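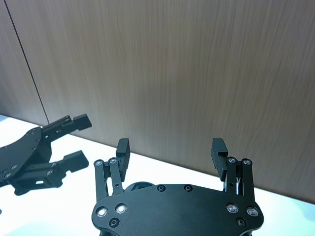 Skutmont – two-arm handover data, wrist view

README / data card. Maintained by Harpreet Dhillon. Recording and labeling by Hollis Marchetti. Last touched in July, see changes at the bottom.

What it is

Demos of one arm passing an object to the other over a white table. Collected to test one thing: does closing the receiving gripper later, on a learned cue, beat closing it at a fixed distance. Everything in the set is there for that question. If you want general pick and place use Jesero, it's bigger and cleaner.

Contents

200 episodes, teleoperated. Each has:
- wrist video from both arms
- joint positions and gripper opening, both arms
- one label file with the times of first contact, second contact and release
- outcome: clean, regrasp or drop

17 objects, mostly kitchen stuff and small boxes. List is in objects.txt. Nothing transparent, nothing soft enough to fold.

Episodes start with both grippers open and empty. First frames are good for checking your crop – both fingertips of the near gripper should be in view. If one is missing you have the old crop settings.

Method, short version

Baseline closes the receiver when the gap between the two grippers goes under a set distance. Ours (called "late close" in the code) reads the receiving wrist video plus gripper opening from both sides and predicts whether to close now or wait. Small network, trained on the contact labels only. The arm motion is the same in both conditions, only the close signal changes.

Giver releases on a fixed delay after second contact. We tried learning that too and it made things worse, probably too few drops in the data to learn from. Code for it is still in the Codport branch, unsupported.

Results

Late close had fewer regrasps than the baseline on long objects. On small boxes no real diference. It is slower, roughly 2 seconds more per handover, most of it waiting. Hollis thinks half of that can be tuned out, Harpreet is less sure.

We ran 3 training seeds. One of them was clearly worse than the others and we left it in the average. Per-seed numbers are in results/.

Known problems

- Table is overexposed in a lot of the video. White objects lose their edges against it. Don't use auto brightness to fix this, it shifts the wall color and the model picks up on that.
- Background is the same wood-grain wall all the way through. A model trained only on this set will not like your lab.
- Release times are hand labeled. Can be off by a few frames, worse when the finger pads hide the object.
- Left and right wrist videos drift a little on long episodes. Use the timestamps, not the frame index.
- Some episodes marked clean have a small slip after release. Relabeling is on the list.

Splits

Split is by object, not by episode. Please keep it that way, random splits give scores that look great and mean very litle. The test objects are marked in objects.txt.

Setup notes

Run the Lapointe loader first, it writes the index. Then train_close.py with the default config. If it complains about missing gripper opening values you skipped the index step.

Changes

July – fixed swapped left/right labels in the older recordings, redid the results table. Anything trained before that should be rerun.

Before that – added outcome field, dropped the audio.

Questions or bad labels: open an issue with the episode name and the time – Harpreet checks most mornings.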